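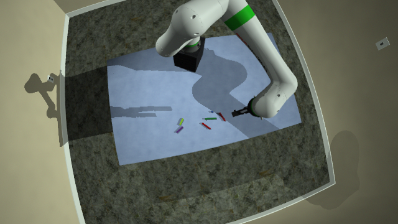

Marwat student robotics project - people wanted for the December round

We need more hands. Students mostly, but anyone 16 and up can apply. No pay, sorry, but there's food and you get your name on the write-up.

What it is: our club is teaching a simulated arm to tidy up markers. Pick up, move, put down, again and again with different layouts. So far we have 184 good runs saved. Noreen Lynch wants more than that before we let the model train again, and she's right, the last one kept going for the wrong marker.

What you'd do

Drive the arm from a laptop, using a game controller. Short sessions, 40 minutes then a break
Tag each run afterward: good, bad, redo
Build new layouts, move markers and caps around, change the light so the shadows land somewhere else
Write down anything weird. Please do actually write it down

Who we want

Four drivers. No coding needed. If you've played any game with two sticks you'll be ok.
Two people who know a bit of Python, for the scripts that sort the runs. Brendan Nic Aodha wrote them and he graduates soon, so come learn them while he's here.
One person who likes making levels or 3D scenes. The table and walls are pretty plain right now and we want at least three other rooms.

When and where: Totata building, room 238, up the back stairs. 4:30 pm to 7 pm, two afternoons a week. We'll pick the days once we know who is in. Drivers can do some of it from home if there laptop can handle the sim, ask first.

First session is training only. Teresa Nic Giolla runs it, bring a charger. Controllers provided, we have five and one has a sticky left trigger.

To apply: send a few lines to Eamon Mac an tSaoi at the club desk, room 172, or drop a note in the box on the door. Say which role, which afternoons are no good for you, and if you've used a simulator before (fine if not). No resume. Under 18s need the signed parent form, forms are at the desk too.

Spots go in the order we get them. Drivers wil fill up first, so if thats you, write soon.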